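Review: The Kasitz Bench Practice Kit for Two-Arm Cells

I should say up front that I am a soft touch for anything that comes with a printed handbook and a set of laminated cards, so when the Kasitz Bench Practice Kit landed on my desk one Saturday morning I had my coffee poured and my reading glasses on before I'd even cut all the tape. It's a lovely thing to unpack. You get a spiral-bound handbook of 141 pages, a deck of 80 task cards, a pad of sign-off sheets, and a fat roll of floor marking tape that I have already used up on three other projects (sorry, Kasitz, but it really is very good tape!).

The idea behind it is simple enough. Plenty of small shops and teaching labs now have a pair of arms working over one table, and most of them run on habits that one person carries around in their head. The kit tries to get those habits onto paper. It covers who may reach in and when, how cables get routed, what the table should look like before a run, and how you write down a stop so that the next person can make some sense of it. It doesn't replace a proper risk assessment, and the handbook says so on its first page in large type, which I was happy to see.

We used it for a good long stretch on carton work, meaning folding and opening small corrugated boxes with lids and tuck-in tabs. I'd recommend cartons to anyone trying the kit for the first time. They're cheap, they're fussy, and they punish a sloppy setup in a way that a nice solid block never will. The cards for this section are numbered as a run of 17, and they start well before anything moves. Card one asks you to agree on a home position for each arm. Card two asks you to say out loud which arm holds and which arm works, and to write it on the sheet. I felt a little silly doing that the first few times, and then I stopped feeling silly and started getting cross when people skipped it.

My favorite part of the whole handbook is the chapter on shared reach. It asks you to give each arm its own side of the table and then to mark out the middle, where only one of them may go at a time unless the task sheet says otherwise. There's a sensible page on holding force for soft goods, too, with the plain advice to support a carton low down, near the table, and to leave the flaps free to swing. And there's a whole page on loose cable, which I read twice, having once lost the better part of an afternoon to a snagged one. Leave slack enough for full travel, says the handbook, but check where that slack goes when the arm is at its lowest.

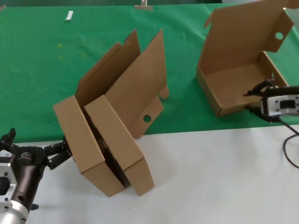 Bo-ram Yeom wrote in after I shared an early draft of this review to say that the reach chapter is fine as far as it goes, but that it leans too hard on floor tape and table marks. Marks wear off and people stop seeing them, and the limits ought to live in the controller first, with the tape as a reminder for the humans. The same note grumbled that the sign-off sheet has no line for who changed a limit and why.

I think that's fair on both counts. The handbook does mention software limits, though it gives them barely a page, and a beginner could easily come away thinking that a nice neat border on the table was the main thing. We've penciled an extra line onto our own sheets for limit changes, and I'd love to see Kasitz print one in the next edition.

Now for the grumbles of my own. The cards are a touch glossy and hard to read under bright overhead lights. The index is thin - I looked up "tabs" and was sent to a page on keyboard shortcuts. And the section on work surfaces spends ages on anti-slip mats and says very little about plain cloth, where I'd have liked a few words on keeping it flat and deciding when it's due for a change.

As for price, I paid 280 dollars with shipping, and refill pads are extra. If you only have one arm and one operator, I'd say borrow a copy of the handbook and skip the rest. If you have two arms and a rotating bunch of students or new hires, I think it earns its shelf space quickly. I've looked at the Dodex binder as well, and it's more thorough on paperwork, but I found it heavy going and I couldn't get anyone else to open it.

Ours lives on a hook beside the table now, cards and all, and I've ordered two more sign-off pads and another roll of that tape.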